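Hanging It Up: Cloths, Racks and the Damp Corner of the Kitchen
Speaker notes, Vitville Household Evenings
Tuesday, June 25, 2019

Before starting: water on the lectern, sample cloths in the shallow basket, the rack from home where people in the back row can see it. Hold off on the lights until the slides.

Opening (5 minutes)

Good evening, and thank you for giving up such a lovely light evening to come inside and hear me talk about dishcloths. I'm so pleased to be back in this hall. The stone over the side door says 1817, and I always look up at it on my way in and think of all the wet wool coats that must have been hung along that wall with no heat to speak of.

Ask: where is your kitchen cloth right now? Wait for answers, let people laugh. Usual ones are over the faucet, in a ball behind the dish soap, and on the oven door handle. Mine was on the oven door handle for most of my married life, so go easy on anyone who says it.

How I got started on this

Tell the Kiltard story, but keep it short this time (last November it ate up half the talk!). We had rented the little house at Kiltard for the winter, the kitchen faced north, and everything in it smelled like a pond by the end of the first week. I washed the cloths hotter, I bought new ones, I blamed the sink. Then one morning I moved a cloth from its heap by the faucet to the back of a chair, just to get it out of my way, and by lunch it was dry and smelled of nothing at all. I stood there holding it to my nose like a fool.

So the whole talk comes down to air. A cloth in a heap has very little of it, and a cloth over a bar has air on both sides. If you have two bars with a gap between them, the middle of the cloth gets some as well, and the middle is the part that stays wet longest.

Pass the basket around. There are 14 cloths in it, so everyone should get to handle a few. Ask people to feel the thin waffle one from Bellini against the thick terry one and guess which is ready first on a humid day. (The waffle one, by hours in my kitchen – though I still reach for the terry when there's a real spill.)

The rack

Hold up the one from home. Mine came from Okero, the hardware store down by the bus station, and it's very simple: rods, something to keep them up, and something underneath for the drips. You can make one in an afternoon. Points to get in:

Round rods are kinder to cloth than flat slats, which leave a crease that holds water.

Leave the wood bare if you can stand to. Varnish gets tacky near a stove.

A tray with a lip saves your countertop. Tip it out every evening, or you've just built yourself a small pond.

Don't worry about hanging things neatly. I spent years squaring up corners, and a cloth thrown over any old way will dry nicely as long as it isn't bunched in one lump.

If somebody asks about loops, I'm all for them. A loop of cotton tape takes two minutes to sew on, and then the cloth can go on a hook when the rack is full. It does dry slower on a hook, since it hangs in folds, so give it a shake first and turn it around at bedtime.

Lights down for the slides. Let them sit a moment before talking.
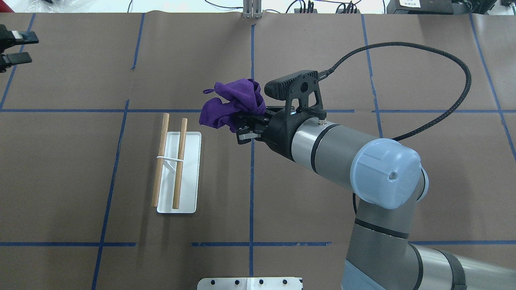
The purple cloth, with its hanging loop

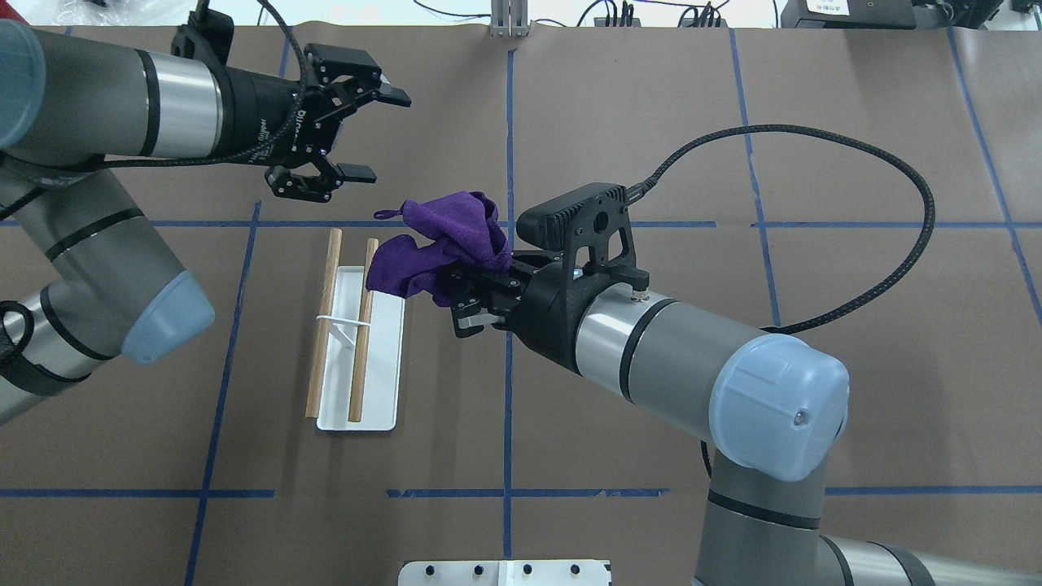
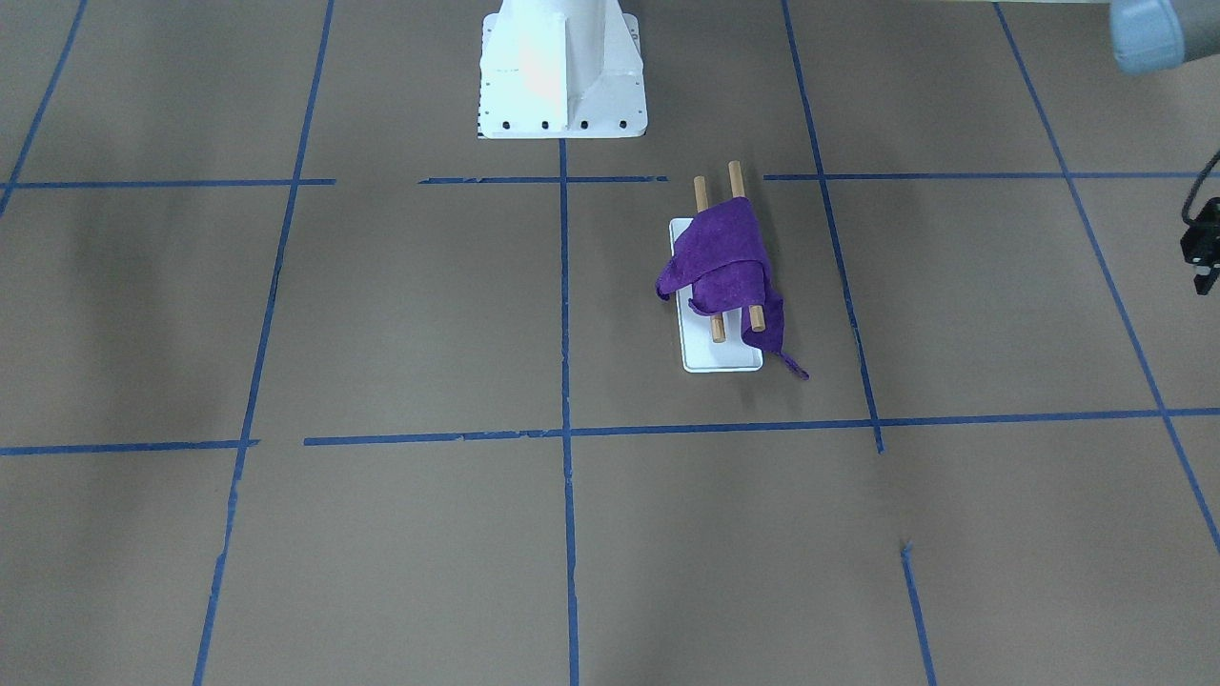 Cloth over the two dowels, white tray underneath

Photos: Vitville Household Evenings

Point out the loop on the first slide, it's small and easy to miss from the back. On the last one, show how the tips of the dowels poke up above the cloth. People always like the color, too, so leave time for that.

Lights up. Questions, then coffee. Remind everyone that the rack pattern is on the table by the door – I had 26 copies made, so couples should please share one. And count the cloths back into the basket, because the Bellini one went home with somebody last time and I was very fond of it.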